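4.2 Package color and the "healthier choice" effect

Much of the writing on snack packaging rests on a claim that is repeated more often than it is tested: that fruit pictures on a label lead shoppers to judge a sweet as better for them. The Brillon survey is the usual source. It collected 3,821 responses, which sounds like plenty, but each person saw a single product and was asked one leading question ("How healthy does this look to you?"). A question like that puts the idea of health into the shopper's head before any label can.

We are also doubtful about the follow-up carried out in Delwood. Of the 800 households invited, 544 returned a form, and the authors treat the missing ones as if they had been lost at random. We see no grounds for that. People who care about what they eat are more likely to fill in a form on food, and they may also be the ones who read labels closely. The reported gap between fruit labels and plain labels shrinks by half once households with a stated diet are removed, a result given only in the appendix.
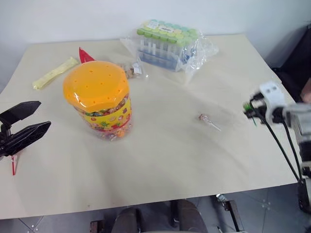
Figure 3. Clear plastic candy jar with an orange lid and a fruit-printed yellow label band.

A second weakness is that price was left free to vary. In the Skatero shelf trial, products with fruit on the label also cost more on average, and shoppers have long been known to read a higher price as a sign of quality. The trial report mentions this in one sentence and then goes on to credit the artwork alone. Manalastas, the only data set we found with prices held level, has 412 usable records and shows no clear difference in either direction.

None of this proves that labels have no effect. A small one could well be hidden in samples of this size. But the strong version of the claim, now quoted in trade guides as settled, depends on two studies with the faults described above and on a third that did not control for price. We therefore leave label artwork out of the main model and report it separately in Section 5.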